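Does the four-day week add up?

The owner of a packaging supplier in Zedville has heard the pitch for the four-day week many times, and she would like people to stop making it to her at lunch.

"They always start with the happy office," she says. "Somebody's design studio shut on Fridays and everyone took up pottery. Fine. I have trucks to load."

Her company employs 60 people on the edge of town, and last October it gave the idea a 12-week trial. She agreed to it, she says, mostly to end the argument. Staff worked four longer days for the same pay, with Friday off.

I asked whether output fell. "It didn't, and I'll say so before you find out from someone else," she says. "But look at what we were measuring. Fall is slow for us. Ask me in spring, when Kovthorpe wants everything at once."

She is just as hard on the surveys. The one her staff filled out at the end came back glowing, and she doesn't believe much of it. "You ask people if they'd like a day off and keep their pay. What did you think they'd write?"

What about sick days, which supporters bring up a lot? They went down. She shrugs. "Over one season. I had a good flu year once with no trial at all."
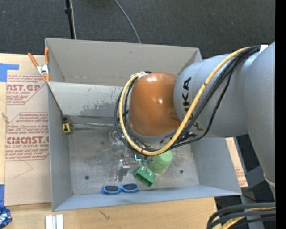
Her bigger complaint is with the consultants. One firm quoted her $680 a head to "redesign the week," a price she repeats twice during our talk. "For that I got a slide saying shorter meetings. We have 3 meetings a month."

I pointed out that she has kept the shorter week for part of the staff. She has, in the front office and in purchasing, where people asked for it and the phones could be covered. The loading dock went back to five days, and two workers there left over it. Does she regret that?

"I regret losing them. I don't know that the schedule would have kept them. Heitmann was paying more."

Would she run the trial again? She might, she says, for a full year, with the busy months in it.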